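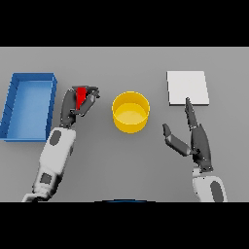
Figure 1. Simulated tabletop with an open blue tray at the far left.

3.2 Who signed up, and what we asked them

I ran the newsletter workshops in Laltden and Grendthorpe, and I'll admit I expected the two towns to look pretty much the same. They didn't! Of the 1463 small businesses on our mailing list, 381 filled in the first survey, and the Grendthorpe shops were far keener to talk (mostly about open rates, which they checked more often than I check my own phone).

Each workshop lasted 2 hours. We covered subject lines, sending times and how to write a welcome email that people will read to the end. Then I asked everyone to send one newsletter a week for 30 days and keep a short diary - nothing fancy, just what they sent and how they felt about it.

My colleague Guoqing Gu coded the diaries. We argued quite a bit over what to do with "felt okay", and in the end we gave it its own code, as it came up so often in the Laltden batch. Owners who used the Thepsuriya template wrote shorter entries than those who started from a blank page, and I don't have a good explanation for that yet. I come back to it in Section 4, along with the people who dropped out after the first week.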